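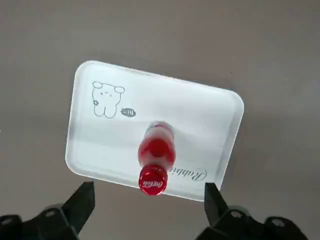
Visit report: open day at the Drella teaching lab, Nirmont

Home | Visits | Notes | Archive | Contact

Drella opened its teaching lab in Nirmont to outside visitors on 8 February 2019. The lab records demonstrations: an operator moves the arm through a task, the system stores the motion and the wrist camera view, and the stored runs are used later to train a controller. I went for the recording stations and skipped the talks.

There are 12 stations on one floor. Each has an arm, a two-finger gripper with a camera mounted behind it, a plain tabletop and a chair for the operator. At 9 of them the arm is driven by remote control from a handheld grip. At the others the operator holds the arm itself and pushes it through the motion with the motors set to give way.

The tray task

I spent most of the morning at a remote station where the objects were a white plastic tray, printed with a small bear and the word "Rabbit", and a little Coca-Cola bottle with red liquid in it and a red cap. The task as written on the station card is to take the bottle off the tray, set it on the bare table, and put it back.

The start position matters. The bottle lies on its side with the cap toward the gripper and projecting past the rim. From there the fingers can come in on either side of the neck, but the neck is narrow and the glass swells out behind it. A grip at the neck leaves the weight of the body hanging. A grip on the body needs a wider opening and a longer reach over the tray. Operators are told to choose one grip and keep to it for a full session. Mixed grips gave the lab poor results in its June trials, according to the handout.

The tray is turned by hand between runs so that its edges do not line up with the table. The operator resets the bottle as well, and the reset is not recorded.

Remote control or hand guiding

I was allowed to try both. With the remote grip there is a short lag, and I closed the fingers too early on my first two attempts. The camera view helps at close range, where both fingertips can be kept in sight. It is less use for judging height above the table, and I caught the tray rim once.

Hand guiding was easier to learn. The drawback is that the operator's own hands tend to get into the camera view, and those runs have to be thrown out or trimmed. Drella uses Plunport software to mark such sections. The marking is still done by a person watching playback.

Numbers given

The lab aims for 400 accepted runs per task before training starts. For tasks with glass or other smooth objects the target is 2,000. A run is accepted if the object ends up in the right place and the fingers do not touch the table. Speed is not scored.

Ursu, which supplies the grippers, had a bench near the exit with spare fingers in several shapes. The tapered ones are preferred for flat trays, where a blunt tip fouls the rim. I asked about wear on the tips and was told they are changed on inspection, with no fixed interval.

Access

The lab is a ten-minute walk from Nirmont station. Entry is at the rear of the building, bags go in lockers, and registration closes the evening before.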